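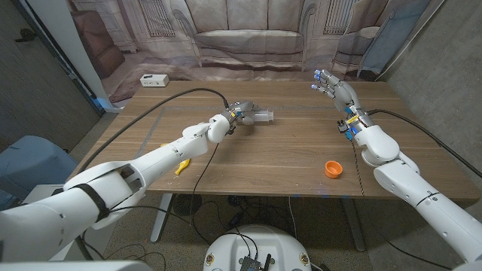
Repotted two dining chairs' worth of wobble into my life this month -- sorry, bad joke, long day. Loose joints is what I mean. Bought a table and four chairs second hand, table is fine, chairs rock like boats. The joints are the old dowel sort, glue gone to powder, but only half of them will come apart. The other half I don't want to force. Someone at work said get glue in with a plastic syringe, clear barrel and white plunger like the one over the walnut-coloured table up top, but didn't say what glue or how you get it past the old stuff. Ordinary white wood glue? Thinned? And do I need a needle or just the bare nozzle? Chairs are only worth 50 quid the lot so not paying a restorer. Would like them to take a grown adult by December though.

Posted in: Home & Garden > Furniture > Repairs and glueing

hondalberg_attic

Done this on six chairs, five still good. Ordinary white wood glue is fine if the joint has a gap you can see. Thin it a bit with water, a few drops, no more than that. Too thin and it just runs out the bottom and down the leg, and then you're wiping for an hour.

Needle yes. Blunt one, fairly wide, the sort sold for filling ink bottles. Bare nozzle only works if the gap is big enough to get it into and then frankly the joint should come apart anyway.

What I do:

Drill a tiny hole into the joint from the underside or the back, where it won't show. You want to hit the space at the end of the dowel. Mark the drill bit with tape first -- I went straight out the front of a chair leg once.

Push the glue in slow until it comes out round the shoulder. Wiggle the joint. Push in more. Wiggle again.

Clamp it, or a loop of rope with a stick through it twisted tight. Check all four feet are on the floor BEFORE you leave it or you have glued in the wobble for good.

Leave overnight, longer if the room is cold. Wash the syringe out straight away with warm water, they do get gummed up and then the plunger won't shift.

The ones that come apart already, take them apart. Scrape the powder off down to wood, glue both sides. Don't inject those, its a waste.

skadasow

Above is right mostly but glue won't stick to old glue, thats the whole problem. If the old stuff is brown and smells a bit when wet it's hide glue, and warm water or vinegar will soften it. Inject warm vinegar first, leave it ten mins, often the joint just pulls out. Then let it dry properly, a couple of days, and do it the normal way. Test somewhere hidden, vinegar can mark the finish.

I keep one syringe for vinegar and one for glue. Don't mix them up like I did.

Also look for nails. People bang nails in wobbly chairs. If one half won't move there is probably a pin through it and no amount of pulling is going to help you, you'll only split the rail.

majali 1888

just screw a metal bracket in the corner under the seat. took me 5 mins, nobody looks under there

hondalberg_attic

Bracket will work loose and take a lump of the rail with it. Please dont, not on a chair anyway. Shelf, fine.

Related in Repairs and glueing
White ring on table top, tried mayonnaise
Drawer sticks only in wet weather
Can you sand veneer or is it ruined
Which clamps for a round seat?
Cane seat sagging -- replace or tighten
Over 1,000 more in this section

Plarkico Community Help | Contact us | House rules | Back to top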